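Unit 5 handout: Collecting demonstrations with the hand-held grippers
Stusolitz course, Groldale section. Instructor: Trefor Sayce. Lab help: Wyn Eynon

12 shares | 3 comments

Read this before your first home session. Bring questions to lab.

Each pair owes 30 usable episodes by the end of July. An episode is one task, start to finish, done with the grippers. If you drop something and pick it back up, keep the episode and mark it R in the log.

Before you start
- Charge both grippers and clear the storage card.
- Open and close the fingers fully, five times each, so the software can find the end stops.
- Check that the pads are seated flat.

Choosing a task
Small parts are harder than they look. Beads, buttons and lids roll away from the pads if you come in at an angle. Come straight down and close slowly. Last year's set had 565 episodes, and most of the rejects were rushed grasps on small items. Cloth goes in Unit 6, so leave it alone for now.

Rooms
Use ordinary rooms and leave the furniture where it is. A model trained only on the lab bench at Stubbs does poorly anywhere else.

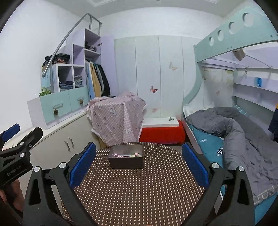
Fig. 5.1. Gripper open over the table, with the box of small items between the fingers.

Logging
One line per episode: room, task, start time, R if it applies. Upload to the Fenenis folder the same day. Files over 1,000 MB have to be split first; see Wyn for the script.

Next: Unit 6, folding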